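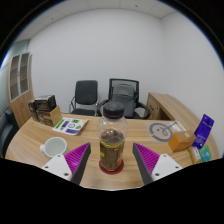

文/Henryk Pawłowska
2月27日 星期四 书与人

第一次读《盐仓街的租客》是在一趟夜车上,本来只打算翻两页催眠,结果到站时我还坐在铺位边上,鞋只穿了一只。那是Górecki的第三部长篇,封面难看得要命,书名也不起眼,可我从第一章房东太太数钥匙那里开始就再也放不下了。后来我把作者的七本书全找来读了一遍,有两本读了三遍,这篇文章就算是一个读者迟到的欢呼吧!

先说说这七本书。它们都发生在Zovdale,一座港口小城,有一条主街、两家互相看不顺眼的面包店,还有一间总在漏雨的邮局。每本书单独看都成立,主角也各不相同,但上一本里在柜台后面打哈欠的姑娘,到了下一本可能已经是三个孩子的母亲,正在为一笔遗产和兄弟打官司。全套加起来1,308页,平均下来每本都很薄,放在今天动辄砖头厚的系列小说里简直是一股清流。

我特别想夸的是Górecki写对话的本事。盐仓街那栋楼里的人说话从来不说满。二楼的裁缝想跟楼下的鳏夫道歉,绕了整整一章,从纽扣的价钱讲到天气,讲到鳏夫死去的妻子当年订过一件没来取的大衣,最后也没说出“对不起”三个字。可是读到他把那件大衣挂在人家门把手上,我在车厢里狠狠吸了一下鼻子(对面铺的大哥还以为我感冒了)。

第四本《Nulach的冬天》争议最大。不少老读者嫌它慢,嫌它把人物带离了小城,拉到山里的Nulach去过一整个冬天,前90页几乎什么都没发生:雪下了,路封了,三个姐妹轮流做饭,轮流生闷气。我头一回读也有点坐不住。第二回再读,才发现姐妹之间那桩旧事早就一点一点埋在里面了,谁洗碗、谁不肯坐靠窗的位子、谁每次提到父亲都用过去时,全是线索。等大姐终于在11月最后一天把信拿出来,我往回翻了好几次,越翻越佩服。

当然也有写砸的地方。第五本里那个从大城市来的银行家,出场就穿得像反派,说话也像反派,到结尾果然是反派,一点惊喜都没有。还有Górecki对火车站的迷恋,七本书里有五本让恋人在月台上分手,到后来我一看见“汽笛”两个字就开始替人物着急。第六本的中段也松,市议会那条线拉得太长,删掉两章完全不影响结局。不过这些毛病我都愿意忍,就像忍一个讲故事总要跑题的朋友,跑着跑着他又会扔给你一句叫人半天回不过神的话。

去年出的第七本《潮汐表》,把前面六本散落的人几乎都叫了回来。做法很聪明,写的是邮局要关门,64封多年没送出去的信被翻了出来,一封一封地送。有的收信人搬走了,有的不在了,有的收到之后拆都没拆就扔进炉子。最短的一节只有半页:一个老太太接过信,看了看信封上的字,请邮递员进来坐坐,然后这一节就完了。信里写了什么,后面再也没提过。我跟好几位书友争论过那封信究竟是谁写的,到现在没有结果,我自己押的是裁缝。

中文版由Zimska出版,目前已经出到第五本,译笔很稳,尤其是面包店两家老板娘吵架那几段,读起来真的像有人在隔壁吵。书后附的人物关系表也很实用,只是千万别提前看,里面直接写明了谁和谁后来结了婚,我就是这么被剧透的。另外,第二本的初版有几处人名前后不统一,裁缝的姓换了两种写法,重印时已经改过来了,买旧书的朋友留意一下版权页。

常有人问我该从哪一本开始。按出版顺序当然没错,可是第一本毕竟是处女作,情节有些急,好几个人物还没站稳就被推上了月台。我一般推荐从第三本进去,也就是《盐仓街的租客》,喜欢的话再回头补前两本,补的时候你会不断碰到熟人年轻时的样子,那种高兴劲儿很难形容!至于《Nulach的冬天》,建议留到天冷的时候,找个周末一口气读完,别拆成睡前十分钟,它经不起这么切。

听说Górecki正在写第八本,草稿已经有600页,比之前任何一本都长出一大截。我有点担心,又忍不住期待。编辑透露的唯一消息是故事会往前推,讲小城还没有主街时的事,裁缝的祖父可能会出场。要是这次恋人们能换个地方分手就更好了,码头也行,面包店门口也行。

《盐仓街的租客》《Nulach的冬天》中文版均由Zimska出版,《潮汐表》中文版尚在翻译中。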